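Cobertor de estábulo Dikstead para cavalos e poldros
Marca: Frerichs
Disponível a partir de março na loja Nustix

Quem cria cavalos sabe que as noites frias não avisam, e que um animal bem tapado acorda de outra disposição. O Dikstead é o cobertor de estábulo que recomendamos a quem tem éguas em fim de gestação, poldros desmamados há pouco tempo ou cavalos tosquiados que passam muitas horas na boxe. É um modelo simples, sem grandes enfeites, mas feito com aquele cuidado que se nota quando o temos nas mãos – as costuras são duplas, o forro é macio e desliza bem sobre o pelo, e o corte nas espáduas deixa o animal deitar-se e levantar-se à vontade.

O exterior é em poliéster respirável e o enchimento é de gramagem média. Fecha à frente com duas fivelas reguláveis e leva cintas cruzadas por baixo da barriga, mais uma tira de cauda que se desaperta num instante. Não é impermeável, por isso não o aconselhamos para o paddock em dias de chuva (para isso temos a linha Skokine, que é outra conversa e outro preço!).
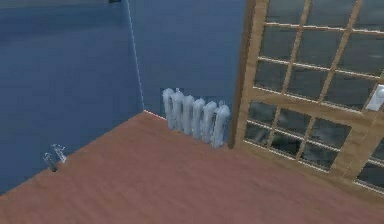

A lavagem do Dikstead é a pergunta que mais nos fazem os criadores, e percebe-se bem porquê, com tanta palha e tanto pelo à mistura. Escove-o primeiro a seco, feche todas as fivelas e lave-o a 30 graus com um detergente suave, sem amaciador. Depois deixe-o secar estendido e à sombra, com toda a paciência do mundo. Um radiador branco à antiga, de elementos, como o que está ali encostado à parede azul, ao lado da porta envidraçada, é uma bela peça numa casa, mas não pouse o cobertor em cima de nenhum aquecedor, que o enchimento ganha grumos e já não volta ao lugar.

Tamanhos: 110, 120 e 148 cm, medidos no dorso, da cernelha à base da cauda. Os dois primeiros servem à maioria dos poldros e póneis, e o maior é para cavalo adulto. Se o seu animal ficar entre dois tamanhos, escolha o maior e ajuste as fivelas do peito.

Cor: verde-escuro com debrum bege
Garantia: 3 anos contra defeitos de costura e fivelas
Peças avulsas: cintas, fivelas e tira de cauda

Para coudelarias com encomendas maiores fazemos preço à parte e bordamos o nome do animal ou o ferro da casa. Fale com a Gleice Camargo, que trata destes pedidos e tem todo o gosto em ajudar a tirar as medidas pelo telefone.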